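Sock rack notebook, August, second week on laundry

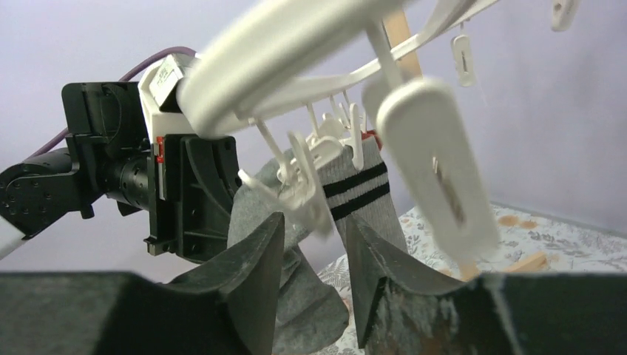
Goal for this round was unhanging: squeeze the clip, take the sock, put it down somewhere a person would not mind finding it. We are now deep enough into this that I have opinions about clothespins. The ones on this rack dangle from little links, so any touch sets them swinging, and the wrist view gets a big smeared clip right when the model most wants to know where the jaws are. An open clip hanging right above the fingers is the worst offender. It looks a lot like a clip worth grabbing, and it has nothing in it. Nneka wants plenty of those in the set so the policy learns to ignore them. I agree, and I also notice she is not the one driving.

Count as of this evening: 3,215 kept episodes across all the laundry tasks. Kept means Yến watched it and did not type a rude word in the notes column. Babatunde asked if we could just keep everything and let training sort it out. We tried that with the towels. The towels learned to hesitate.

Operators today were Salamatu in the morning, me after lunch. Her episodes are shorter than mine and they look like somebody who does laundry. Mine look like somebody defusing laundry. Nnamdi says the mix is good for the data, which I have decided to take as a compliment.

Things that went wrong, in the order I remember them:

The leader arm lost its zero after the lunch restart. Every squeeze came in a bit late and a bit left. I blamed my hands for nearly 2 hours before checking the calibration file, which was the one from Ikoritz, the other cell. Threw out the whole stretch. New rule, written on the monitor in marker: check the file name before blaming yourself.

Approach angle. If I come in level, one finger catches the hanging link and the whole rack turns with it. If I come in from below, the sock bunches up and hides the clip. Salamatu comes in low, stops, then tips the wrist up, and I am told this is obvious. I copied her and my success rate stopped being embarrassing. We should write the motion down so the next driver starts there, but not so strictly that every episode comes out the same. Pravadine had that problem with the mugs: beautiful demos, and a policy that fell apart if you moved the mug by a hand's width.

The ribbed cuffs. Stripes are great for the wrist camera because it can tell how far the cloth has turned. Plain gray knit gives it almost nothing, and I would expect the plain socks to be where the policy fails first. Asked for more plain ones in the next batch. Nneka said to bring some from home. I said I had concerns. She said wash them first, then.

Segment labels. Yến and I disagree on where "release" ends. I say when the sock comes free of the clip. She says when the clip stops moving, on the grounds that the next grasp can't be planned until then. We each labeled the same episodes to compare and the boundaries are far enough apart to matter. She is probably right and has started being gracious about it, so I'd like this settled before it gets worse. Going with hers from tomorrow. Someone has to go back and fix mine. I know who.

Two-handed version: not yet. Babatunde wants the second arm to steady the rim while the first one works the clip, and Öberg (our planner, still named after a chair) can't keep the two apart when they are that close. I'd sooner get 4 clean single-arm sessions in first and see how bad the swinging really is. It may be that waiting it out works fine and is only boring to watch.

For tomorrow
Confirm calibration file. Read it out loud.
Move the rack between every episode, and not back to the same spot out of habit.
Empty clips: leave 2 or more open in each layout, vary which ones.
Ask Nnamdi if the Grikik export still drops the last second. If it does, every release in the set is missing its ending and the argument with Yến was about nothing.
Socks.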